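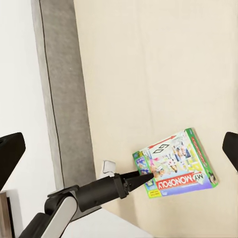 Page last changed: February, by Adeel Janjua

Catalog > Reading Room > Annotated Editions > Flodberg Study Text

Flodberg Study Text: The Salt Clerk (Gudeta)

The Flodberg Study Text is a paperback edition of Gudeta's novel The Salt Clerk, prepared for classroom and book group use. It contains the complete text in the Pulov translation, with line numbers in the outer margin and notes at the foot of the page. The line numbers restart with each chapter. References in the notes take the form chapter.line, so 14.56 is line 56 of chapter 14.

Contents

The volume opens with a short introduction on the setting of the novel, a customs house in a river port during a year of failed harvests. The introduction discusses the ending. Readers new to the book should leave it until last.

The novel follows in full. Chapter breaks are those of the first printing. Later printings merged the two letters from the clerk's sister into a single chapter, and this edition keeps them apart. The narrator's dating of the second letter does not agree with the harbor log quoted later on; the note at that point sets out both readings and does not choose between them.

After the text come 83 longer notes, a glossary of weights and port terms, and a list of characters with the alternate spellings found in older translations. The clerk is unnamed throughout and is listed under C.

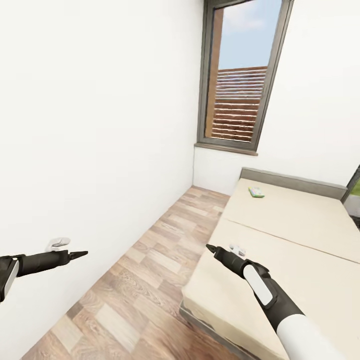 The discussion section is divided into 6 units. Each unit covers a block of chapters and gives a summary, questions on the text, and one longer writing topic. Unit 4, on the false ledger, has been rewritten for this printing. The earlier version treated the clerk's confession as sincere, which the final chapter makes hard to support.

Format

Sewn paperback, cream paper, ruled note pages at the back. The type is one size larger than in the previous printing. Page numbers have therefore changed, but chapter and line references have not, and the two printings can be used side by side in the same class.

Teacher's supplement

A separate supplement of about 56 pages is available to schools. It covers pacing, reading checks for each unit, and sample responses to the writing topics. It is not sold singly to students.

Corrections

Known errors in the current printing: in the glossary, "tare" and "tret" have their definitions switched. The note to 9.2 should refer to the harbor master and not to his brother. A correction slip is included with copies shipped from Wultosora.

Related items

Gudeta: Collected Stories, Volume 2
The Salt Clerk, audio edition, unabridged
Flodberg Guide to the Epistolary Novel
Pulov: Notes on Translating Gudeta

This site uses cookies to remember your basket and region. By continuing to browse you accept their use. Cookie settings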